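Foro > Casa y costura > ¿Lavar la ropa de segunda mano antes de guardarla?

pouran_salehi
Llevo tres semanas vaciando el armario de mi tía en Rustby y ya no sé qué hacer con tanta tela. Ella compraba en mercadillos y lo guardaba todo tal cual, sin lavar. ¿Vosotros laváis siempre antes de guardar? Hay algodones que me da miedo meter en la lavadora - sobre todo los oscuros, que sueltan color que da gusto.

Juroneck
Siempre, siempre, siempre. En diciembre me salté la norma con una manta y acabé con polilla en dos cajones. Agua fría, poco jabón y a secar a la sombra.

sengar_costura
Pues yo no estoy de acuerdo, Juroneck. Si vas a coser, vale, lava antes por lo que encoge. Pero si solo es guardar, con airearlo bien un par de días me apaño. Tanta lavadora se come las fibras, y el vaquero viejo es el que más sufre.

Juroneck
Airear no mata las larvas, eh. Congelador o agua, no hay más.

Shagufta Memon
¡Yo hago las dos cosas! Aireo lo de lana y lavo el resto (del revés, los vaqueros a 30 como mucho). Para saber si algo destiñe froto una costura por dentro con un trapo blanco húmedo, y si mancha va solo. Con los cuadros azules me ha salvado más de una vez. Ah, y en la tienda Avel venden bolsas de algodón para guardar, me llevé 5 y encantada.

pouran_salehi
Lo del trapo blanco lo pruebo mañana mismo, ¡gracias! Los vaqueros gastados creo que los voy a dejar para remiendos, que me da pena tirarlos. Os pongo tela de cuadros y unos vaqueros doblados: 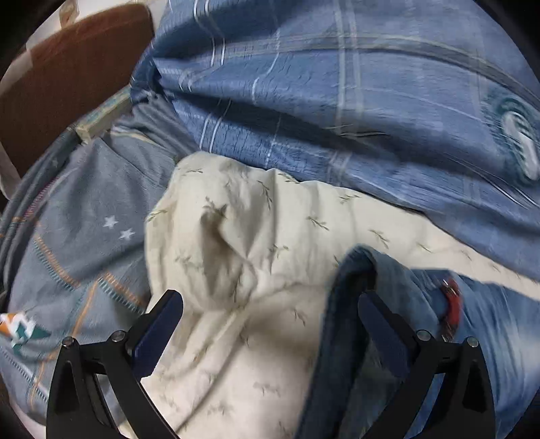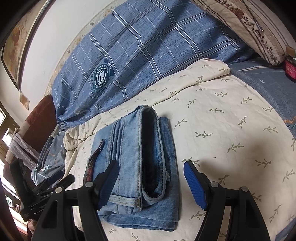
Página 5 de 5

sengar_costura
¡Qué azul más bonito el de los cuadros! Yo eso lo lavaría a mano, ahí sí te doy la razón, Juroneck. Los vaqueros ni tocarlos hasta que decidas qué cortas.

Juroneck
Anda, que al final nos entendemos. Pero los vaqueros también, a la lavadora.

Temas recientes
- Quitar olor a humedad de un baúl
- ¿Hilo de poliéster o de algodón para remendar?
- Vendo 100 botones de nácar
- Patrones de delantal sencillos

Contacto | Normas del foro | Volver arriba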